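Dumstead Story Supper moves to a bigger room

For release 2018-10-01

I have been putting on the Dumstead Story Supper for 3 years now, and this is the first time I've had to write one of these, so bear with me! The short version: we've outgrown the bakery. Starting this month the Supper moves to the Correia Rooms on Zisdale Street, where we can seat 100 people at proper tables with chairs that match (mostly).

If you've never come, it goes like this. You bring a dish, you sit down next to somebody you don't know, and between courses a few people get up and tell a true story. No notes, no microphone, ten minutes tops. In July we squeezed 86 of you in between the bread racks and I spent the whole evening passing soup over people's heads. It was lovely and I never want to do it again.

The first night in the new place has a theme, "The Long Way Home," and I'm thrilled that Siwan Kemeys is opening it. Siwan grew up in Dradonberg and tells a story about a missed bus and a borrowed goat that I've heard four times and would happily hear again.

Tickets are free if you bring a dish and $3 if you don't. Please label anything with nuts in it. Doors open at six, and stories start once the first plates are cleared. We still need tellers for the winter suppers, so if you've got one in you, come find me by the coffee urn.
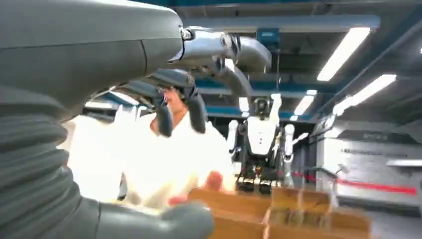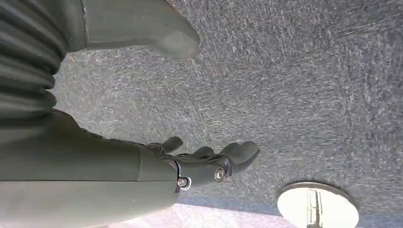
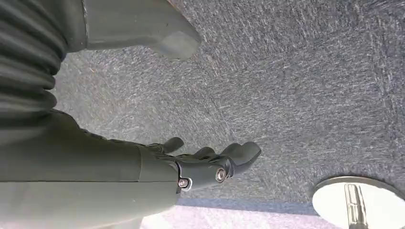 Filed under: Community, Food & Drink

Parking: there are 200 spaces in the lot behind the Correia Rooms, free after five. Use the side door, the front one sticks.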